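Subject: Re: [usley-makers] Pelkonen open day, who went?

Marlina Pasaribu wrote:
> Did anyone make it to the robot thing at Pelkonen in February?
> I had the kids and couldn't get away. Was it worth the drive
> out to Fillthorpe?

I went! Drove over with my brother-in-law and we stayed way longer than we planned (parking is free after 3, by the way). They had 4 stations going, and I spent most of my time at the kitchen one. It's a dish rack over a sink, so you get thin wire, shadows all over the white, and not a lot of room for the fingers. I loved it. The guy running it let me ask a million questions and told me they'd logged 1000 grabs on that setup so far. 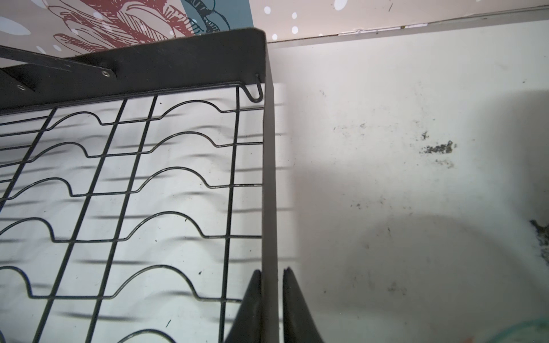
Marlina wrote back off-list that she'd have gone just for the sink, and wanted to know if they let visitors drive the arm or if it was all hands off.

They do let you! You sign a sheet and get three minutes each, and I was terrible at it. The line was long by lunch, so go early. They're doing it again at the Plinham site, and I've got room in the car if anybody wants to come along.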